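# Gray wall looks dingy next to white table — repaint or leave it?

Moved my work table into the back room at Purton on Sunday. White top, flat, pushed right up to the wall. Wall is plain pale gray and now it just looks dull. Also the line where they meet isn't quite straight, bugs me every time I sit down. Dont want to spend more than $100. Paint? Trim? Something else?

## Answer 1 (7 votes)

Same combo at my place. White top makes any matte gray look tired, it's the contrast. Went up one step to eggshell, Drakach sells the small cans. Two coats, leave 5 hours between. Wash the wall first, grease shows thru.

For the line — check the wall before you blame the table. Lay a long level against it. Mine bowed out in the middle so no table was ever gonna sit flush. Pull it out a finger width and the gap looks like you meant it.

Or leave the gray alone and put stuff on the table. Even a plain white cup helps, gives your eye somewhere to land. Mine, still gray:
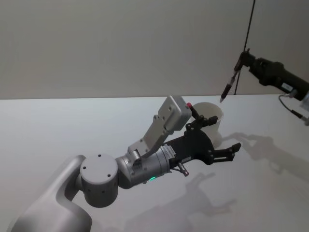
## Answer 2 (2 votes)

Trim. Hughes had quarter round in 7 ft lengths last time I was in, white, already primed. Stick it to the wall just above the table with removable strips, don't glue it if you rent. Covers a wobbly line fine.

Skip the Elteo edge tape, tried it, peeled off in January when the heat came on.

## Answer 3 (0 votes)

what bulb do you have? swap that before you buy paint. had a yellow one and my gray wall looked like mud, daylight bulb fixed most of it. 7 bucks

**Edit from asker:** bulb was yellow lol. Changing it tonight, then trim probably. Will measure the wall too — thanks all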